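Okay friends, long thread coming, because three different people asked me what our robotics club does all evening and I promised I'd write it down properly. Get a drink, I do go on a bit.

We're the Jillenberg evening robotics club, and this term's project is laundry. Well, folding. Two arms, one table, one piece of cloth, and a room full of people who were very sure in August that it would be done by now.

The project is called Lokine. The name was Tainá Paiva's idea and she has never explained it to any of us, and by now I think we all like it better that way. She does most of our planning code and is much more patient with it than I would be.

The goal sounds so small when you say it out loud: pick up a flat cloth, fold it in half, set it down neatly, then do it again with a different cloth. My mother does this while talking on the phone! It has taken us most of a term to get a half fold I'd be willing to show to company.

The thing about cloth is that it never sits the same way twice. A block has corners and stays where you left it. A piece of fleece has opinions. You nudge one side and the other side wrinkles up, and suddenly the edge your program was looking for is underneath everything else.

So we started with the thick stuff. Edileuza Guimarães, who sews, told us early on that thin cotton would break our hearts, and that something soft and heavy would be kinder to beginners. She was right, and we should have listened before the cotton weeks and not after them. (Sorry, Edileuza.)

Our routine now goes like this. One person drives the arms by hand through a fold, start to finish, while a second person watches and writes notes. Then we swap. Everybody drives, including the new members, and especially the ones who say they'd rather just watch. 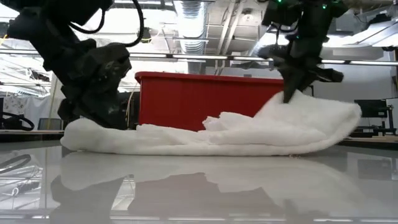
Do you need to know how to program before joining?
Most of our members didn't when they came in, and you can spend your whole first term driving, sorting cloth and taking notes while you pick up the code a little at a time.

Back to folding. The lift is the part I could talk about forever. If the fingers come down too shallow they slide right off, and if they press too deep they pinch more fabric than you wanted and the fold comes out crooked. There is a sweet spot, and you learn to feel for it even though you aren't touching anything yourself. It's a funny sensation the first time.

Then there's getting two grippers to cooperate. Most of us are strongly one-handed drivers. We get very busy on one side and completely forget the other arm exists until our partner clears their throat. Alcides Macedo has started saying "other hand" in a very gentle voice, and I now hear it at home when I'm making the bed.

We also argue about smoothing. Half the club wants to flatten the cloth before every fold, and the other half says that's cheating and the robot should cope with a rumpled start. I'm a flattener. I've been told this is a character flaw. We settled on doing it both ways and writing down which was which in the notebook – please, please write down which was which.

The best moment so far was a run from Imelda Rivera, who is 24 and joined after seeing our flyer at the Etbridge library. She got four good folds in a row, and when the last one landed the whole room made a noise I can only compare to a soccer crowd. She then asked if she could go get her sandwich.

Not everything has gone that well. We lost two whole evenings to a setting somebody had changed and not mentioned (it was me, I've apologized, I brought cookies). And our first attempt at a second fold on top of the first gave us something closer to a burrito. We're coming back to that one.

What's next: we want 500 recorded folds before we try letting the arms do one without a person driving. That's a lot of folding, and it's why we'd love more hands. You get a turn at the controls on your first night, no speech from us beforehand – well, a short speech.

If you've got old fleece or thick blankets you were going to throw out, we'd be so happy to have them. Clean, please, and no zippers or buttons. You can leave them at the front desk with Lokine written on the bag.

And if you write to us and don't hear back right away, please write again! I answer the club mail myself, usually late, usually with a cat on my arm, and I do lose things. Okay, that's the thread. Thanks for reading this far, and come fold with us.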